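News > Shop Floor > Media Releases

Flerkside opens a belt and denim bench at its Utum store
12/2/25
By the Flerkside shop team

If you've ever got all the way to the front door with your keys in hand and then realised your belt has missed the back loop, this one's for you. I've done it more times than I'd like to put in a press release, and I'm the one writing the press release.

So, the news! Flerkside is opening a free belt and denim bench at our store in Utum, just behind the fitting rooms. Bring in your jeans and whatever belt you've been fighting with, and we'll help you work out the right length, the right width and the easiest way to get it through the loops. We'll also put in an extra hole, stitch down a loop that's letting go, or tell you (nicely) that the belt belongs to a different pair of pants.

The idea came out of a clear-out last winter. I pulled 29 belts from the bottom of my own wardrobe and about half of them didn't suit a single thing I owned. Too wide, too stiff, or bought in a hurry for a wedding. I mentioned it at the counter and every second customer had the same drawer at home. After that we started keeping a tally of belt questions in the order book, and by the end of the season we were up to 1318. That's a lot of belt talk for a shop our size.

The bench itself is a big cream-white table, nice and wide, so there's room to fold a pair of jeans and stretch a strap out beside them. You don't need anything that grand at home. A cleared kitchen table does the job, and it's much kinder on your back than the end of the bed.
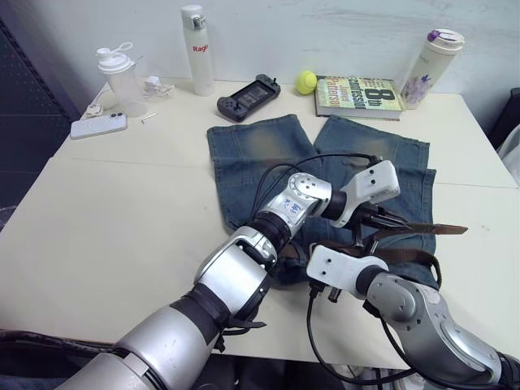
Is it easier to thread a belt before you put the jeans on?

For most people it's easier with the jeans off and lying flat, particularly if the loops are tight or your shoulders don't like reaching behind you. Start at the front, go in the direction you normally wear the belt, and pull through a bit of slack at each loop before you move on to the next. Leave the jeans unbuttoned until you've finished.

We'll be carrying two house belts to go with the bench. The Pritchard is plain brown leather, and I'd call it the everyday one. It starts out firm and gets friendlier the more you wear it. The Zela is woven, so the prong goes in wherever you like between the strands and you never have to punch a hole. I wear mine on travel days, when breakfast and dinner are very different sizes! Both come in lengths up to 113 cm, measured from the buckle to the tip, and we can order longer if you ask.

A word on width, as it's the thing we get asked about most. Jeans loops are generally roomier than the ones on dress trousers, but the bulky seams at the back can still grab a thick woven strap.

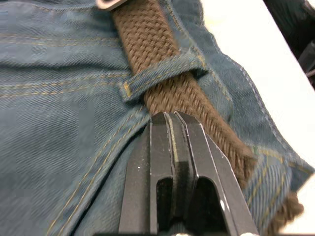 If yours keeps snagging, hold the loop open with one finger and feed the tip through with your other hand, and don't yank. Yanking is how the stitching at the end of a loop gives up, and then you're in to see us for a repair (which is fine, we like the company). A loop that's only come away at one end is a quick fix. If the denim has torn underneath it, leave the jeans with us and we'll patch from the inside in a colour as close as we can manage.

The bench opens in March and it'll be there every day the shop is. No booking needed for belts. For denim repairs, please ring first so we can keep an eye on the pile. The first 100 people through will get a free extra hole in any leather belt, ours or somebody else's, and a cup of tea if the kettle's behaving.

Wash your jeans before you bring them in, please. Belts can come as they are.

Comments

tidydrawers
Will you do kids' belts? My youngest is between holes on every one we own.

loop_the_third
Went the woven route years ago and wouldn't go back. Didn't know about going in with the jeans flat though, will try it tomorrow.

Flerkside shop team
@tidydrawers Yes, bring them all in! Kids' leather belts count for the free hole too.

marg in the hills
Any parking out the back or is it still street only?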